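An Afternoon Among the Donuts: Visiting the Kenine Open Day

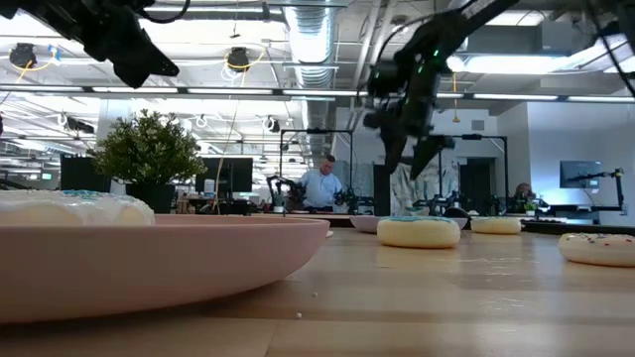 Reading time: 4 minutes

Posted March 10, 2024

The sign-up page for the Kenine open day promised "a hands-on introduction to tabletop presentation." I signed up because it was raining, the building is eleven stops from my apartment, and the confirmation email mentioned donuts twice.

Kenine occupies the upper floor of what used to be the Howlader carpet warehouse, and it still has a warehouse's manners. You ring a bell, you wait, you ring again, and a man carrying a ladder lets you in and is surprised to see you. After that come the stairs, and then a big open room with the ceiling left bare: silver ventilation duct, long pipe, strip lights in rows. It is the kind of ceiling restaurants pay extra for now. Kenine got theirs by not installing another one.

Our guide was Mererid Dafis, who has the calm of a person who has given the same tour since breakfast. She handed out name stickers, told us the bathroom was behind the shelving, and asked if anyone had questions about plates. I did not, at that point, have questions about plates. By four o'clock I had several.

The donut table is a light wooden one with a nice grain and a few scuffs, and I liked it better for the scuffs. The plates are pink. One is wide and shallow with a matte rim that curves up at the edge, and there is a second, paler pink one farther back. Mererid calls the pair "the Filletias," after the range they come from, and she speaks of the wide one the way other people speak of a good mattress. The upturned rim, she told us, is there so that a round thing stays where you put it. A man in our group asked if the donuts ever roll. She said donuts lie flat. He wrote that down.

As for the donuts, they are a handsome bunch. The white-frosted one on the big plate has little blue sprinkles. The cream-colored ones have pale blue tops and sit straight on the wood, no plate at all, which my mother would have had something to say about. There is another white one off to the side with sprinkles in mixed colors, and that was the one every child in the group went for first, with their eyes at least. I will admit that I was drawn to the plump blue-topped one in the middle. It had presence.

A tiny white crumb lay on the table in front of the big plate. I mention it only because I spent most of the talk on place settings looking at it.

That talk was given by Mitiku Woldegiorgis, and it was the best part of the day. He started in a hotel kitchen at nineteen and has opinions about blue. Blue food, he says, makes people suspicious on a white plate and cheerful on a pink one. He has tried it at weddings. He also believes that most tables are overfilled, and that a baked thing needs a gap beside it so a hand knows where to go. Somebody's uncle disagreed with this at length. Mitiku let him finish, then moved his coffee cup four inches to the left, and the uncle picked it up without looking. Fairly devastating, I thought.

After the break we were let loose on a practice table with a stack of spare plates and told to lay out a dessert course for three. My partner for this was a retired surveyor who wanted everything parallel. Our table looked like a parking lot. Mererid said it was "very clear."

Then the shop, because there is always a shop. The wide plate comes in at $125, so I picked it up, admired the rim and set it down again with both hands. A napkin ring from Edau was more my level. The woman ahead of me bought two of the big plates and a cake stand, and the total was $277, and she did not even blink. I blinked for her.

Some practical notes for anyone thinking of going. Entry is free but you have to book. The stairs are steep and the elevator is for deliveries. Coffee is good, weak tea is the only tea. The room is bright under those lights, so bring a sweater and possibly a hat with a brim. Mererid told us roughly 2890 people have come through since the first open day, and I believe the last forty of them were standing between me and the coat rack.

The next one is in November. They're planning to do pie. I have put my name down, along with the surveyor, who has asked if there will be rulers.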